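Projects > Year 2 > Local Studies > Shared Kitchens in Skerkham
Reading time: 2 minutes

Kenji Boateng and Imani Lindqvist

We wanted to find out how students in shared houses store and waste food. We sent a short survey to 440 students living in Skerkham and got replies from more than 30 houses. We also visited 11 kitchens in January.
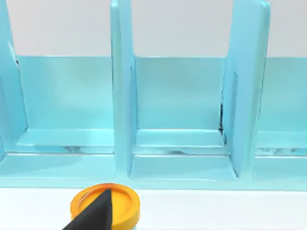
Most houses give each person one shelf. Students on Parach Road said this worked well for tins and pasta but badly for bread, which went stale before one person could finish it. Milk was the other common loss.

In two houses on Bellamy Street the tenants bought bread, milk and eggs together and split the bill each month.
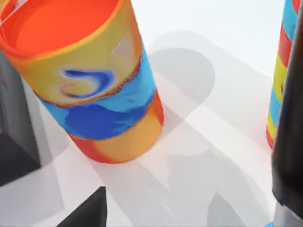
Both houses threw away less than their neighbours, going by the waste diaries they kept for us. One diary has gaps over a weekend, so we left those days out.
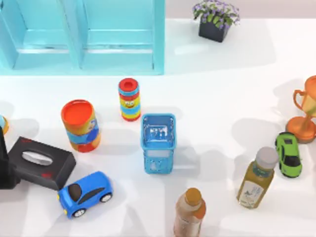

Did sharing food cause arguments?
A few tenants mentioned late payments, but most complaints were about washing up.

We would like to repeat the visits in Nerier, where the houses are larger.

Submitted September 7, 2021

Contact | Copyright | Back to top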